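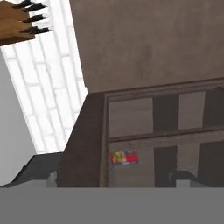

A planner that has to move things around a kitchen spends most of its life doing geometry on objects it only half knows. Siham Saliba has been working on that gap for two years, and the software her small team at Grusmont released on Monday, March 4, 2024, is the most enjoyable piece of robot tooling I've tried in a long while. It is called Skisto, and it sits between the part of a robot's software that guesses what is out there and the part that decides how the joints should bend. Its favorite kind of trouble is easy to find in a simulated kitchen. Take a knife block with four black handles fanned out of it, seen at a steep tilt with the blades hidden inside. A detector will happily hand you one neat rectangle for the lot. Skisto asks for something better: a solid body, some handles sticking out, and a margin around the handles that grows or shrinks depending on how sure the detector is.

That margin is the heart of the thing. Older planners tend to treat the world as solid or empty, so the engineer pads every object by a fixed amount and hopes. Pad too much and the arm refuses to reach into a cabinet it could easily enter. Pad too little and you spend the afternoon resetting props. Skisto keeps the doubt alive all the way down to the motion planner, which can then trade a longer path for a safer one, or decide that another look is worth the time.

I spent a morning with Saliba in February, mostly watching her break it on purpose. She types fast and talks faster, and she loves a bad run. "Show me where it got nervous," she'll say to the screen, and then she scrubs backward through the log to the exact step where the estimate went soft. You can do this too, because the replay viewer ships with the release! It's called Lunde, and it draws the planner's beliefs right on top of the rendered kitchen, so a fuzzy object looks fuzzy. I've used plenty of debugging tools that bury this in a table of numbers, and I never want to go back. 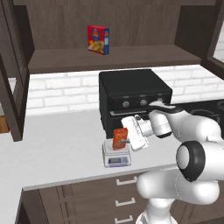
The last stretch before a grasp is where Skisto earns its keep. Far from the target, the planner checks the whole arm against everything in the room. Close in, it switches to a finer model of the fingers and the object, and it re-plans every 59 milliseconds with whatever the camera has most recently told it. Small cartons on small platforms are a great test of this, Saliba told me, as the hand has to come in beside the box without nudging what's underneath. In the version from last fall, the switch between the two models could make the arm hesitate. Now the two models overlap for a short distance and the motion blends, and the difference on screen is lovely to watch.

Her standard test suite has 200 kitchen layouts, with shelves, counters and clutter shuffled among them. The new release finds a usable plan in 90 percent of them on the first try, and she was quick to pull up the failures. Most involve dark recesses in dark furniture, where the depth estimate gets vague and the planner, quite sensibly, backs off. A smarter way to choose the next camera view is already in the works under the name Iltden.

Setup took me less than an hour. The configuration file is plain text, the error messages are written in full sentences, and there are 7 worked tasks to copy from. I started with the shelf pick, changed the height of the shelf, broke it completely, and found my mistake in Lunde a few minutes later: I had moved the shelf and forgotten to move the box standing on it.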